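How to budget for a tabletop robot arm station

Posted by Blandine Besnard, Apr 3, 2020
Filed under: Planning and purchasing

Most first budgets for a tabletop arm contain one line, the arm. The purchase order goes out, the arm arrives, and a second request follows a month later for the table, the gripper fingers, the cables and the parts that should have been on the first one. The steps below put all of it on a single sheet before anyone asks for a quote.

Before you start

You need the room dimensions, the location of the outlets, and a written statement of the task. One sentence is enough. "Pick up cloths and fold them on a table" is a usable statement. "General handling" is not, and a supplier will quote high against it.

Step 1. Fix the task and the payload

Weigh the heaviest item the arm will lift and add the weight of the gripper. Cloth weighs little, so payload rarely decides the matter for soft goods. Reach does. Measure from the planned mounting point to the farthest corner of the table and use that number when comparing arms.

Step 2. Choose the gripper separately

Suppliers like to bundle a gripper. Ask for it as its own line. At Cletstead we compared a Pirkance parallel gripper with the one Iltix includes in its bundle, and the deciding item was the price of replacement fingers. Fingers that press fabric against a tabletop wear at the tips. Order one spare set with the gripper and enter a second set under yearly supplies.

Step 3. Price the table and the floor space

A plain, light, matte surface is easier on the cameras than a glossy one. Check that the table does not rock. If it will stand against a wall, leave the door swing clear and confirm that the arm cannot reach the wall at full extension. Fabrice Lefèvre keeps a cardboard cutout of the arm's footprint for this check and tapes it to the table before the order is signed.

Step 4. Add cables and small parts

Count the cable runs at the wrist, at the base and at the cabinet. Buy each cable one size longer than the straight-line distance. Include ties, sleeves, connectors, a crimp tool and a bin for wire ends. Cut wire left on the work surface gets picked up with the cloth.

Step 5. Set the amounts

Our sheet for one station had these lines:

Arm and controller: quoted by supplier, entered as received
Gripper, with one spare finger set: $4000
Table, brackets and mounting plate: $1002
Cables, connectors and small parts: $70 per month
Setup and training: 2 days on site

The monthly line is the one most often struck out in review. Keep it. Without it, every broken connector becomes its own purchase request.

Step 6. Ask for quotes in the same form

Send every supplier the same sheet with the amounts removed. Require separate prices for the arm, controller, gripper, software license, shipping and service. Bevan returned ours with the license folded into the arm price, and we sent it back. A license that renews each November has to appear under yearly costs.

Step 7. Plan the acceptance test

Write the test before ordering and attach it to the order. For cloth work, ours asks the arm to grip a bunched cloth resting on the table, lift it clear, and set it down inside a taped square. State the number of attempts, the allowed failures, and who pays for a return visit. Use the cloths you will handle in daily work, including any with mixed colors or a second fabric sewn on.

Hold the final payment until the test sheet is signed by both sides. File the signed copy with the quote and the cable list.
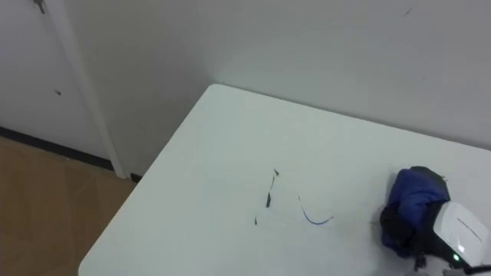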